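Kundimbridge Household List
Archive: Bedrooms and linen

Subject: Re: Re: curtains behind the bed, and the "one set" method
From: Eleni Nedeljković
To: Household list
Date: 31 July 2020

Kalliopi Perić wrote:

> I'm going to stick my neck out and say that most of us are doing the
> bedroom in the wrong order. I've now followed the Kadrić booklet from
> cover to cover and I'm sold. Strip the bed, let the curtains down to
> their full length, make the bed with everything pulled toward the
> curtain side first, and only then dress the top. The curtain holds the
> bedspread in place and you never have to crawl over the mattress to
> reach the far edge.
>
> Also, and I know this will start an argument, I think the fitted sheet
> should match the bedspread. The booklet calls it "one set." I bought
> the Mulus set in March and I've stopped fiddling with the bed every
> morning. It just looks done. Has anyone else tried it? Eleni, I can
> hear you typing already.
>
> K.

You heard right.

I read the Kadrić booklet too. My sister-in-law passed it along after she gave up on it, and that should have told me something. I'll take your points in the order you made them, and then I have a question at the end for anybody who has a bed pushed up to a window, which I gather is half this list.

First, the curtain holding the bedspread. I don't believe it. I've slept in a room with the bed against the curtains for as long as I've lived in this house, and in my experience the curtain does what it likes. Either it hangs down the gap between the mattress and the wall, in which case it collects dust and you forget it's down there, or it comes up onto the mattress and sits in a heap. I have never once seen it hold anything. If the bedspread is slippery the curtain slides on it. If the bedspread is cotton, the curtain catches and drags it when you open up in the morning, and then you've got a crooked bed you made straight ten minutes before.

The booklet has a drawing of a curtain hem lying perfectly flat along the edge of a mattress, like a ruler. I would like to meet the person whose curtains do that. Mine are lined, they're heavy, and they were hemmed for a different window.

Second, making the bed from the far side first. Fine, I'll give you part of this. It's sensible to get the far corners of the fitted sheet on before the near ones, because if you leave them for last you end up lying on your stomach with one arm down the gap. But that has nothing to do with curtains. My mother did it that way with bare windows. The booklet takes a thing everybody's mother knew and sells it back to you with a drawing.

What I object to is the step after that, where you're told to pull the bedspread "until it meets the curtain line." What line? If the curtains are open they're bunched at the sides. If they're closed they move. I tried it for a week, to be fair to you, and on most mornings the bedspread ended up too far over on the window side and short on my side, the side anybody sees when they walk in. I went back to starting from the edge nearest the door and letting the far side come out however it comes out.

Third, the matching set. This is where we really part ways. I looked up the Mulus set you bought and it's pretty, I won't say it isn't. But I went down to Jurnach to see what it would cost me to do the spare room the same way, and they wanted 85 for the fitted sheet and two pillowcases before I'd even looked at the top layer. For a sheet! That spends its life under something else! The young man told me it would "pull the room together." I said the room has a wall, a bed and a window and they've been together a good while without help.

I also don't trust the thread count business. The label on the display one said 614, and the one folded up next to it, which felt exactly the same between my fingers, had no number on it at all and was a good deal cheaper. He couldn't tell me what the difference was. He offered to go and ask someone. I've had plain sheets outlast two washing machines and I've had fancy ones go thin in the middle in a couple of years, and I don't think the number told me anything in either case.

My feeling is that a sheet should be a color you can live with if a strip of it shows, and that's the end of the matter. A pale green under a blue and pink bedspread doesn't hurt anyone. If you have a busy print on top, checks and bows and so on, I'd even say a plain sheet in some other color gives your eye a rest. The one-set people would have you put bows on the sheet as well, and on the pillowcases, and then I suppose on the curtains.

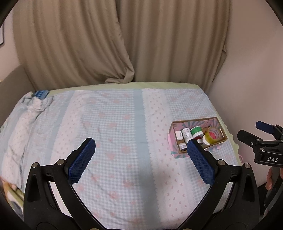 Now, stripes. You didn't bring them up but the booklet does, on the page about "choosing a self-straightening cover." The claim is that a bedspread with bands running across the bed or along it makes it easy to see when you've got it on straight. Well, yes, it makes it easy to see when it's crooked too, and that is most of the time. With a plain cover, or a small all-over print, you can be a hand's width out and it's between you and the bed. With a solid stripe, you know it the minute you walk in, and so does everyone else. I used to have one with three broad stripes and I swear I spent more time on it than on the rest of the house. I've nothing against how they look. I'm only saying that a cover can't straighten itself, and I wish people would stop printing that it can.

While I'm complaining, the wrinkles. The booklet says to mist the bedspread lightly with water and smooth it with the flat of the hand, working out from the middle. I did this. It gave me a damp bedspread with wrinkles in it. What does work, in my house anyway, is taking it out of the dryer a little early and putting it straight on the bed. After that a few small wrinkles stay and I leave them alone. It's a bed.

So here is what I'd suggest for a bed up against a window, and you can all tell me I'm wrong:

Open the curtains all the way before you touch the bed. If they rest on the mattress, lift the bottoms off and drop them behind, or fold them up over the rod or over a chair back if you've got one near. Don't try to work around them.

Do the far corners of the sheet, then the near ones.

Bedspread goes on from the near side. Get the edge you can see where you want it, then go to the foot, then lean across once for the far side. Once only. If it isn't right, it'll do.

Let the curtains back down last. If a corner flops onto the mattress, tuck it back behind. It'll flop again by evening.

If they're always on the mattress, they're too long. Take them up. I know nobody wants to hear that, because hemming curtains is a miserable job, but no amount of arranging is going to make long curtains short. Pin them for a few days before you cut anything. I cut first, once, and had a bedroom that looked as if it had been through a flood.

And if you can possibly do it, pull the bed out from the wall a little. I know some of you haven't got the room. I haven't much myself. But even the width of a hand means the curtain can hang down behind and the sheet corner isn't jammed. I moved mine out 57 millimeters, which I can tell you exactly because that's how thick the board was that I wedged behind it to stop it creeping back. The door still opens. Just.

There was also somebody, I think it was in the spring, who said the real answer is blinds. I priced that as well. The Kundimbridge shop wanted to come out and measure and talk to me about "solutions" and I put the phone down. Blinds might be the answer for some people. I like a curtain. I like the folds and I like that it keeps the draft off my head in winter. I only don't believe it can be taught to make the bed.

My question, then. Does anyone with lined curtains have a way of keeping the inner edge from swinging onto the mattress when the curtains are half open? Mine hang fine at the wall end, good straight pleats, and then the inside edge wanders off at a slant and ends up lying on the bed in a lump. I've tried weights in the hem. They helped a bit, and then one of them came through the lining. I've tried a tieback but the hook is on the window side and I have to kneel on the mattress to reach it, so I don't use it. I'd rather not hear about magnets unless you've used them yourself for a good long time.

Kalliopi, I'm glad you like your set, and I mean it. If you've stopped fiddling with the bed every morning then it's earned its price in your house. I suspect you'd have stopped anyway. The booklet says on the back cover that 4,000 households have "changed their mornings" with it and I'd like to know who went around and asked them.

I have the booklet here if anyone wants it before I put it in the paper recycling. The drawing of the pillow arrangement has some pencil on it, which was there when I got it.

Eleni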